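벽걸이 바구니, 못 없이 튼튼하게 다는 법

좁은 집에 오래 살다 보니 결국 벽을 쓰게 되더라고요. 바닥에 뭘 더 놓을 자리는 없고, 그렇다고 전셋집 벽에 구멍을 뚫자니 마음이 불편하고요. 그래서 저는 접착 고리를 씁니다. 서두르지만 않으면 꽤 오래 버텨 주는 고마운 물건이에요!

먼저 벽을 마른 천으로 닦고, 소독용 알코올로 한 번 더 닦아 주세요. 다 마르면 연필로 고리 자리 2곳을 살짝 표시합니다. 수평은 휴대폰 수평계 앱이면 충분해요. 고리를 붙인 다음에는 손바닥으로 꾹 누르고, 바구니는 다음 날 저녁에 거세요. (저도 처음엔 그 하루를 못 참고 바로 걸었다가 한밤중에 와르르 소리를 들었답니다.)

저는 동네 가게에서 2,090원짜리 고리를 샀는데 지금껏 잘 쓰고 있어요. 다만 포장에 적힌 하중은 꼭 보시고, 그 절반쯤만 담는다고 생각하시면 마음이 편해요.
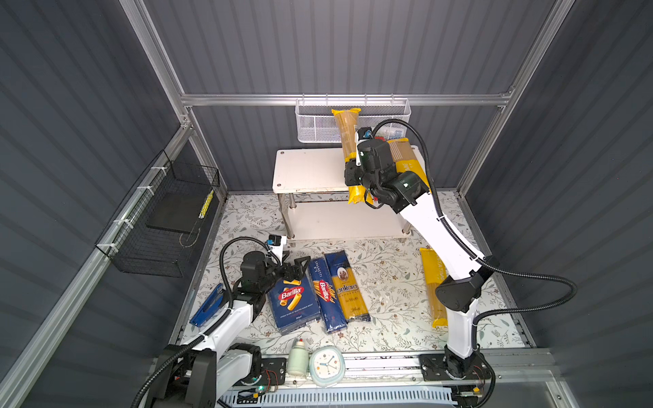

담을 때는 무거운 것을 고리 가까운 안쪽에, 가벼운 것을 앞쪽에 두세요. 실리콘 벽지나 올록볼록한 벽지에는 접착 고리가 잘 안 붙으니, 그럴 땐 문 위에 거는 고리를 써 보세요. 떼어 낼 때는 드라이어로 살살 데운 뒤 천천히 당기면 됩니다.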